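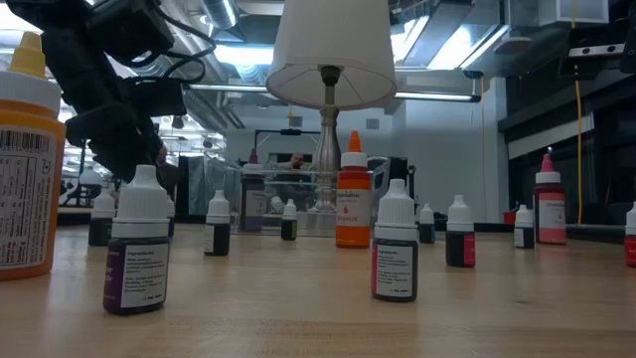 Planning a robot demonstration for visitors is mostly planning the table. At our open day in Visdale we had two hours and 34 guests, and I want to share how we prepared, so you can do the same at your school or company. Choose objects that people know from home. We used food coloring, the large bottles with pointed tips together with the small dark ones with white caps, and the different sizes gave visitors something to ask about before the arm had moved at all.

Step 1. Set up the day before. Put every object where you want it, then walk to the place where the guests will stand. If one bottle hides another, move it. Tall things should not all be on the same side.

Step 2. Write down the start position. My colleague So-ying Lau draws it on paper with a pencil. After each group leaves, one person puts the table back according to the drawing.

Step 3. Run the full program at low speed, without guests. Keep one hand near the stop button. Do this again in the morning, also if it went well in the evening.

Step 4. Decide who speaks. Shih-chieh Fang explained the task first and only then started the arm. When he talked during the motion, people listened to neither.

Step 5. Let the guests choose. Ask a child which color should be next. For this you need a short routine for each bottle, tested separately.

Step 6. Keep ten minutes between groups. We planned five, and the third group had to wait in the corridor.

Our next open day is in June. Please check the caps before you begin, and bring paper towels.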